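Last updated: May

Two Kinds of Hand, One Table

When the engineering group at Closus set out to choose end effectors for its kitchen-service program, it declined to rely on supplier data sheets. It asked its test site in Grenonside to compare two options directly: a pair of plain gripping jaws, and the multi-fingered Mrema hands. Each was assigned 176 trials with the same household goods. Operators were given 10 minutes to settle in before scoring began, and any item dropped 2 times was set aside for review.

The program's controller, supplied by Bonine, was left unchanged throughout. Its grip force was held at level 5 for both options.

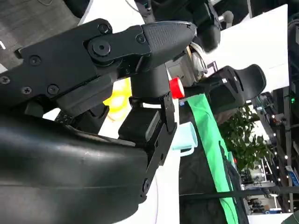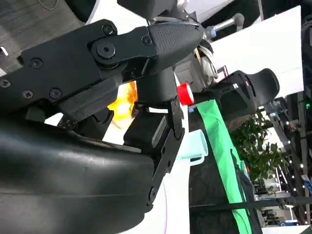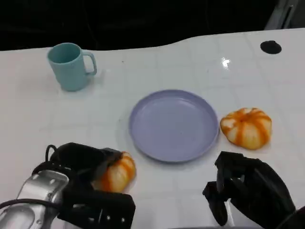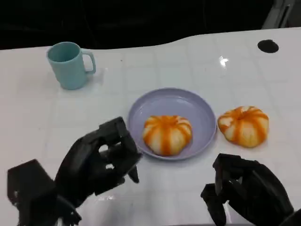
Cost remains the main point of debate within Closus. Jointed hands need more service time and more spare parts, and the finance office has asked whether plain jaws would be enough for most kitchens. The engineers reply that the choice depends on the goods to be handled. A squat, ribbed shape such as the orange-and-white striped pieces near the lavender plate calls for fingers that can curl around it, while a rounded, textured fingertip pad is better suited to the edge of a cloth. A decision on the first order is expected after the remaining trials have been scored.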